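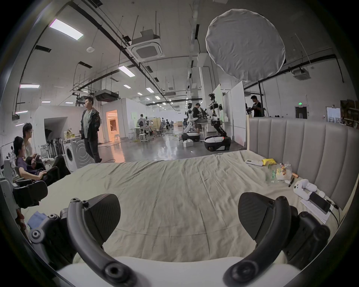 Speaker notes: who else is reading your phone?

Slide 1 – Hello

Wait for the chairs to stop scraping. Say good evening, say thanks to everyone in Plendham for coming out on a Tuesday. Phones can stay on tonight, we're going to need them!

Start with the number. Last month I sat down and counted every account I've ever opened that still works. I got to 465 and had to go and make a cup of tea. Shops I bought one thing from, a forum about bread, three different photo sites. Every one of them has my email address and a good half have my date of birth.

Ask for hands up: who thinks they've got more than that? (Usually two or three. Let them brag.)

Slide 2 – The download

Tell them about asking Ratunora for a copy of my data. I was on there for years, mostly for the gardening groups. The file took four days to arrive and it had 982 entries under "interests". Read a few out: caravans, wedding shoes, Portuguese lessons, "people likely to move house". I have never looked at a caravan in my life – well, maybe once, when my sister was after one.

Don't get stuck on the funny ones. The point is that I typed hardly any of it in. It was guessed from what I stopped to look at and who I was friends with.

Slide 3 – Where the guesses go

Keep this short, people glaze over. Adverts pay for the site, and adverts cost more if they land on the right person. So the guesses are worth money. Some stay inside the company and some get matched up with lists from elsewhere, like a loyalty card or a quiz you did at midnight.

Mention the Lebrun quiz, "Which Cottage Are You?". It asked for the street I grew up on and the name of my first pet. Pause here and let them work out where they've been asked those before. Somebody always groans.

Slide 4 – Phones out

Everyone opens settings. Go slowly, and do it on my own phone at the same time so I don't rush ahead.

Location first. Look down the list of apps and change anything on "always" to "while using". Then contacts. I found Duvero, a torch app, with permission to read all 738 of mine. A torch! Let them hunt for their own and shout them out, it's the best bit of the evening.

Then the microphone and camera lists. If there's anything they don't recognise, switch it off and see what stops working. It can always go back on.

Menus are in different places on different phones, so walk round and help. Allow ten minutes, it'll take fifteen.

Slide 5 – Who sees your posts

Old posts are what catch people out. I had a holiday post from years back set to public, with the dates we'd be away. Show where the "limit past posts" button tends to live and say what it does.

Slide 6 – Questions

Likely ones:

Should I delete everything? Up to you. I kept two accounts and closed the rest over a winter, a few each evening.

Is my phone listening to me? I don't know for certain and I say so. Go back to slide 2 for how much can be guessed without it.

What about the grandchildren's photos? Ask their parents first, and leave off the school name.

The handout is 2,000 words, so offer to email it to anyone who'd like it. Paper sign-up sheet by the door, first name and email only, and I'll shred it once they've gone out.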